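Clusen opens clothing repair and exchange shop in Cáceres

Cáceres, Sun 7 January

Clusen, the association for longer use of clothes, opens its first permanent shop in Cáceres this week. In the shop, residents can bring clothes which they do not wear any more, take other ones in exchange, or ask for a small repair. The shop has place for 2000 garments and a sewing room with five machines.

The association has organised exchange days in the city for several years, always in rented halls. During the last season 3221 garments changed owner in this way. Many visitors asked for a fixed address, where they can come also on an ordinary weekday after work.

"People have good clothes at home, but they do not know where to bring them," says Achilleas Theodorakopoulos, chairman of Clusen. "A coat with one missing button is still a coat. We want that it goes back to the street."

Every garment is looked at before it goes to the rails. Staff check the seams, the zips and the lining, and fold what is ready. Clothes must be clean when they are handed in. Underwear, swimwear and shoes are not accepted for the moment.
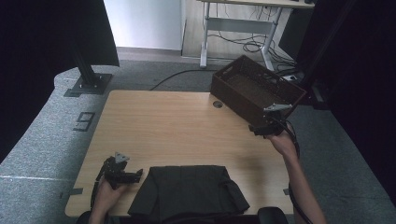

Repair evenings and courses

From the opening week the sewing room is open to everybody on Thursday evenings. Visitors can use the machines free of charge and pay only for thread, buttons and zips. Vilho Valtonen, a tailor with long experience in work clothes, leads the evenings. He will also give a beginners' course called Uto, which teaches hand sewing, patching and the shortening of trousers. The first course has 12 lessons and ends in June.

The furniture and the lighting of the shop were paid by the textile company Atadow, which also gives remnants of cloth for the courses.

Membership

A yearly membership costs 79 euros for a household and includes unlimited exchange. Persons who are not members can exchange up to five garments per visit – for this a small fee is paid at the desk. Registration for the course is possible in the shop during opening hours.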